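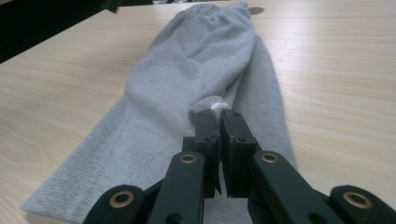
Grey fleece, folded over, hand-held gripper closed on the bunched end. Light table.

October 2021

Equipment planning, garment handling bench

Tomás wants the equipment list before the next planning meeting, so I'm writing it up while the bench is still set out. Most of this was said out loud last week and never put on paper. Corrections in the margin, please, and initial them.

What we have now: 2 hand-held grippers, same linkage design, black arms with brass eyelets. One is on daily use and the other gets robbed for parts. I'd like to stop doing that. The spare has lost a finger pad and the screws for it, and whoever has the small hex driver from that drawer could put it back.

What we are asking for

1. Hand-held grippers. Tomás had 8 on the draft. I think that's high for the number of people we can train before the new year, and it leaves no money for pads. My figure is 4 new ones plus a proper rebuild of the spare. Jornis quoted $399 each, pads fitted, shipping extra. Pandau is cheaper per unit but wants a larger minimum order and won't sell the arms separately. I would sooner pay Jornis and be able to replace one arm when it gets bent.

2. Finger pads. Buy these as consumables, on the consumables line, and keep them off the capital request. Last year they were lumped in with the grippers and we had to write a memo every time we wanted a set. Fleece is kind to them but denim isn't, and we have denim coming. The hard pads hold a thick pinch of knit well enough for the folding work. For thin jersey I want a softer face as well. Simões will cut sample pads in three hardnesses if we send a drawing. Drawing is mine to do.

3. Table. No purchase. The pale top gives good contrast with the grey and dark clothes and poor contrast with cream and white. There was talk of a second table in a dark colour. A dark cover that clips on would do the same job and store behind the door. Glare on the right side has come up before too, so whatever cover we get should be matte. Put it under minor items.

4. Clothing stock. We keep forgetting that garments cost money. Sweatpants are the best value so far: legs, cuffs, a waistband, enough weight to lie flat. The ribbed cuff is a useful landmark when you're deciding which end is which. Needs a range of sizes and at least one very worn set, as new fleece and washed fleece fold differently. Dunalard Thrift sells by the bag and gives a receipt, and accounts has accepted those receipts in the past.

5. Arm for the bench. This is the big line and the one that will be argued over. Two options:

a) Buy one arm this fiscal year with a single gripper, second arm next year.
b) Wait, and buy a matched pair.

Tomás prefers (a). I lean to (b) for folding. Most of what we do with clothing wants a second hand to keep the bottom layer still, and with one arm we'd spend the winter building fixtures to stand in for it. If the money is there only until December then (a) is the answer and I'll stop arguing. Need that confirmed in writing from finance before either quote is accepted.

Lead time on either one was given as 9 weeks. Check whether that runs from the order or from the deposit.

Whichever arm we get, the fingers on it should match the hand-held ones. Same pad shape, same opening. If we buy a flange that takes a different pad we end up stocking two kinds and nothing learned on the bench carries over cleanly. Ask Jornis for the mounting drawing before signing.

6. Power and floor. The arm needs its own circuit. The outlet behind the bench is shared with the iron and the steamer and already trips. Facilities wants a work order and a sketch showing the centre of the base and the reach. Budget for the electrician goes under installation, don't hide it in the arm line. Guarding to be priced separately.

Not asking for: more storage, another computer, the conveyor. The conveyor keeps turning up on lists. We have no use for it until folding is sorted out.

To do
- Pad drawing to Simões (me)
- Revised quote from Jornis for 4 units, with shipping to our door and taxes shown (Tomás)
- Question to finance on the year-end date (Tomás)
- Work order and sketch for the circuit (me)
- Find the hex driver

Added after lunch: Tomás read this and says 4 grippers is fine if the rebuild is done first. He still wants (a). He also points out that the Pandau quote has lapsed, so any comparison in the request needs a fresh one. Added to his list.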